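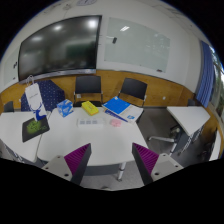 Nobuhle Matlala wanted to know how a shared meeting table is supposed to stay usable when everyone treats it as a shelf, and I got so excited typing my reply that it turned into a thread. So, the meeting room at Tarkwood, and how we do the tables!

1/
Background for new followers: we're a small office on the second floor and we have one meeting room. Everything happens in it. Calls, lunch, wrapping presents in December, the great Havance contract signing (27 pages, every one of them initialed). I've been in charge of the room since the winter and I love it more than is reasonable.

2/
First rule, and my favorite: small stuff lives at the far edge. The near side of the table is for whoever is sitting down. Tissues, the yellow box, the blue booklet, the little pink thing, all of it goes back there in a group. You can walk in with a laptop and a coffee and just start.

3/
I used to want it all in a cupboard. We tried that for a month. Every meeting began with someone kneeling on the floor looking for tissues. Pieter Sithole put the box back out on the table one morning without asking anyone and he was completely right.

4/
Papers are the hard part. One printed sheet attracts another and then you have a drift. Ours go in the far corner, overlapping is fine, and on Thursday afternoon I go through them. If there's a name on it, it goes to that person's desk. If there's no name, it gets one more week and then goes in the recycling.

5/
(Kimie Sakai, yes, I know I recycled your seating plan. I printed you a new one. It was nicer!)

6/
Tables! We have white ones, pushed up against each other, and I can't recommend it enough. Put them end to end and you've got one long surface. Pull them apart and two groups can work without bumping elbows. The seam does collect crumbs, so run a dry cloth along it before the wet one. If you do wet first you get paste.

7/
White tops scare people and they shouldn't. Pen marks show, sure, but that means you see them and wipe them. Our old brown table from Štěpánek hid everything for years and when we moved it out I found rings on it older than my job.

8/
What I wipe with: warm water, one drop of dish soap, an old T-shirt. For marker, a bit of rubbing alcohol on a cotton pad, then water again. Try it in a corner first. I spent 95 on a special spray once and it smelled like a swimming pool.

9/
Miklós Antal asked about bags. Okay, so bags are allowed on the table if they can stand up by themselves. The white paper one with the blue deer head on it passes with honors – it stands up behind the snake mouse pad with its handles in the air and I'm weirdly fond of it. Floppy totes go on a chair.

10/
Mouse pads also stay out. A black one on a white table is a landing spot: people put the mouse there, they put their keys there, they find both again. I didn't plan that, I only noticed that things stopped going missing once it had a regular place.
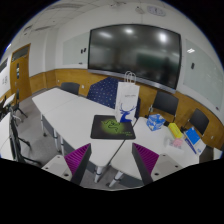 11/
Cables. My weak point, I admit it. A thin black cable on a white top is at least easy to spot, but I want every one of them coiled with a Velcro tie by the end of the day and we are NOT there yet. Tumelo Nkuna coils them beautifully in big loose loops. I do a sort of knot.

12/
Chairs go back along the wall when you leave. They don't match, and I've stopped caring. Most are black and one is navy with little white dots, and guess which one everybody wants. I've seen grown adults speed up in the hallway for the dotted chair.

13/
Someone always asks about budget. Vilix quoted us 2000 for a built-in storage wall. Lovely drawing, very tall. We spent 800 on the room in total instead, mostly on paint and a better lamp, and the far-edge rule was free.

14/
Full routine for the end of the day, if you want to steal it: small things to the back, papers to the corner, cups out, dry cloth on the seam, wet cloth on the top, chairs to the wall, lights. I do it with music on and it's over in two songs.

15/
Nobuhle, try it for two weeks and send me pictures of your tables! And if anybody has a good trick for cable ties that don't wander off, please reply – I've bought three packs and I can find one tie.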